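Two arms, one tray: planner keeps parking the right arm over the rim

Posted in: Software > Planning and control

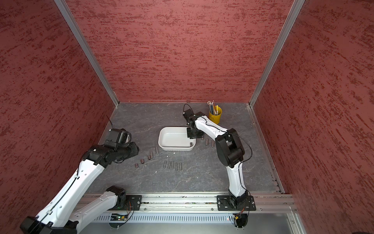

Left gripper at the row of cylinders, right gripper over the tray rim. One part in the tray.

wovley_bench
2018-04-12

Setup is two arms on a shared aluminium rail, one white tray near the middle, small metal cylinders spread over the table. The job is to get all the cylinders into the tray. Each arm has its own task queue and both queues feed one planner. I'm on Mestano 3 with the stock sampling planner and the collision scene built from the fixed camera.

The trouble is the tray. When the right arm has dropped a part it goes to its "hold" pose, and the planner picks a hold pose right over the rim on its side. The left arm then asks for a path to the tray, gets told the goal is in collision with the other arm, and waits until the timeout. Then the right arm picks its next part and everything moves again. I lose 13 seconds each time it happens.

I've tried making the tray region a shared resource with a lock. That stopped the failed plans, but the right arm still sits there holding the lock. Log line is always the same:

plan_request(left): goal state invalid, contact pair [left_gripper, right_wrist]

Anyone solved this without giving up the single planner?

kelpline

When do you release the lock? If it's on "motion complete" then the hold pose counts as part of the motion and you've built the problem into the lock. Release on leaving the region.

wovley_bench

On motion complete, yes. But if I release on leaving the region it never releases, as the hold pose is inside the region.

kelpline

Then the hold pose is wrong. Fix it by hand. Pick a joint configuration well back on the right side and make every place action end there. I wouldn't let a planner choose where an arm rests.

torque_and_tea

Disagree with that. A fixed retreat means a long swing out and back for every part, and on a table that size the parts to the right of the tray are practically under the gripper already. You'd double the travel for the nearest cylinders. Better to put a cost on time spent inside the tray region and let the planner weigh it up. Mestano lets you attach a region cost to a goal set, it's in the same file as the joint limits.

kelpline

It lets you attach one. Whether it does anything depends on the planner. The stock one finds a valid path and shortens it, and it doesn't look at region costs at all when it picks from the goal set. You need the optimising one for that.

torque_and_tea

Fair, I'm using the optimising one. I'd forgotten it wasn't the default.

Nélida Orellana

We had the same thing on a pair of arms with the Gisinby scheduler. What worked was making the next pick part of the same request. The place action has no hold pose at all. The arm asks for "place, then approach next part" and only gets a resting pose when its queue is empty. The region is then clear by the time the other arm has finished its own approach.

You do need the next part chosen before the place starts, so perception has to run earlier than you may be used to. We take the scene when the gripper closes on a part, and mask out both arms.

wovley_bench

That could work. My worry is the masking. The right forearm comes back across the table and the wrist ends up over the tray, so I can't trust what the camera gives me near the rim. With the cylinders standing close together in front of the tray I already get two of them merged into one now and then.

Nélida Orellana

Keep the old estimate for anything under the mask and only update what's in clear view. A part that nobody has touched is still where it was. For the merged ones, split on the known diameter before you send them to the scheduler. If the blob still won't split, leave it and take one from the outside first.

ivanov_fork

Separate point, but check your collision padding. The Ivanov fork of the scene builder sets 42 mm on every link by default. With that on a wrist as wide as those, half the tray is blocked even when the arm is only near the rim. Some of your "goal invalid" lines may be padding and no real contact.

wovley_bench

Just looked. I am on the fork and it is set to 42. I hadn't touched it.

ivanov_fork

Drop it on the wrist and gripper links only. Leave the elbows alone. And don't forget the cables, they aren't in the model. There's a loop off the outside of your right elbow that I'd keep some room for.

kelpline

I'd still do the fixed retreat first and measure. If the cycle time is fine you're done and you've got an arm whose rest pose you can predict. Chaining place and pick is neat until a grasp plan fails halfway and the arm is stuck above the tray with no fallback.

Nélida Orellana

That did happen to us. The fallback is the fixed retreat, used only when the approach fails. So you end up writing both.

torque_and_tea

Which I'd say is a point for writing kelpline's first, annoyingly.

wovley_bench

Right. Padding first, as it's a one-line change, then a fixed retreat with the lock released on leaving the region. If I'm still short on cycle time I'll try the chained request. Nélida, is your masking code something you can share?

Nélida Orellana

The Gisinby parts no, the mask and the diameter split yes. I'll tidy it and put it in the tools section. It expects a fixed camera and a flat table, and it wants the arm poses stamped with the same clock as the images. If yours aren't, sort that out before you try it.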